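Home | Module outline | Week 3 | Week 4 | Reading list | Contact

Food Service Operations, Canport campus
Week 4 notes: Laying and clearing the dining room
Tutor: Marthinus Matlala
Updated Sep 4, 2024

These notes go with the practical session in the training restaurant. Read them before you come. Last week's notes on taking orders are still on the module page and you will need the table plan from them.

1. Two ways of setting a table

In a full lay-up, every place has its own cutlery, glass and napkin before the guest sits down. It takes longer to set and longer to check, and everything on the table has to go back to be washed if the guest moves or does not come.

In a shared lay-up, the cutlery stands in a holder in the middle of the table and guests help themselves. Noodle bars, canteens and many cafés work this way. The holder can be a tin, a jar, a cup or a box with a lid. What matters is that it is stable, clean inside and easy to reach from every seat.

The training restaurant seats 60. With a full lay-up, a team of four should have the room ready before the briefing. With a shared lay-up the same team should also have time to fold napkins for the evening.

2. Filling the holders

Wash your hands first. Pick up forks, spoons and chopsticks by the end the guest will hold, and put them in with that end upwards. Do not pack a holder tight. If guests have to pull, they will touch several pieces to get one out.
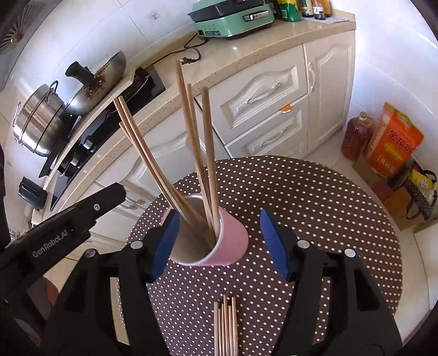 Fig. 2. Chopsticks in a paper cup on a spotted tablecloth.

Paper cups are cheap and can be thrown away at the end of service, but they are light. A tall item leaning to one side can tip one over. Put a folded napkin in the bottom or use a heavier holder on outdoor tables.

Reusable chopsticks go through the dishwasher in a closed basket and must be dry before they go back out. Throw away any that are split or rough at the tip. Single-use ones should stay in their wrappers until the guest opens them.

3. Cloths

Check each cloth for marks and holes before it goes on. The drop should be even all the way round. On round tables, stand back and look at it from two sides. Used cloths go in the Donnelly bags by the back door, counted and tied. In May the department sent out 210 cloths and got some back short, so write the number on the slip.

4. Clearing

Clear from the guest's right unless there is a wall in the way. Anything that has stood on an occupied table in an open holder counts as used, even if it looks clean.

For next week

Read the Skutik case study (pages 1 to 6). Write half a page on which lay-up you would choose for that site, with your reasons. Bring a pen and a clean apron.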